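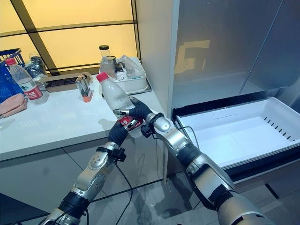

12월 플로르나스비(Plornasby) 체류 일정 및 숙소 이용 기록

작성일: 2025년 10월 28일

본 글은 12월로 예정된 플로르나스비 방문에 앞서 지난 체류 당시의 이동 경로와 숙박 내용을 정리한 것이다. 동일한 구간을 계획하는 분들께 참고 자료가 되기를 바란다.

1. 이동

공항에서 스트리클랜드(Strickland) 역까지는 공항버스를 이용하였고, 역에서 플로르나스비까지는 123번 지방 버스로 환승하였다. 배차 간격이 길어 환승 대기에만 22분이 소요되었다. 승차권은 차내에서 판매하지 않으므로 역사 내 창구에서 사전에 구입하여야 한다. 창구는 점심시간에 운영을 중단한다.

2. 숙박

숙소는 취사가 가능한 에티스(Etis) 레지던스로 정하고 2박을 예약하였다. 요금은 세금을 포함하여 총 181유로였으며, 체크인 시 도시세를 별도로 납부하지는 않았다. 객실은 도로 반대편에 위치하여 야간 소음이 적었다. 다만 난방은 중앙에서 일괄 조절되는 방식으로, 새벽에는 다소 춥게 느껴졌다. 겨울철 투숙객은 여벌의 담요를 미리 요청하는 것이 바람직하다.

3. 주변 방문지

첫날 오후에는 항구에서 등대까지 이어지는 산책로를 왕복하였다. 둘째 날에는 세딜렌트(Cedilent) 수도원 터를 방문하였는데, 비로 인하여 상부 전망대는 출입이 통제되었다. 입장권의 환불이나 날짜 변경은 허용되지 않았다.

4. 향후 계획

12월 방문 시에는 수도원 일정을 첫날로 옮기고, 기상 상황에 따라 둘째 날을 예비일로 활용할 예정이다. 동계 버스 시간표는 아직 공지되지 않았으며, 확인되는 대로 본 글에 추가하겠다.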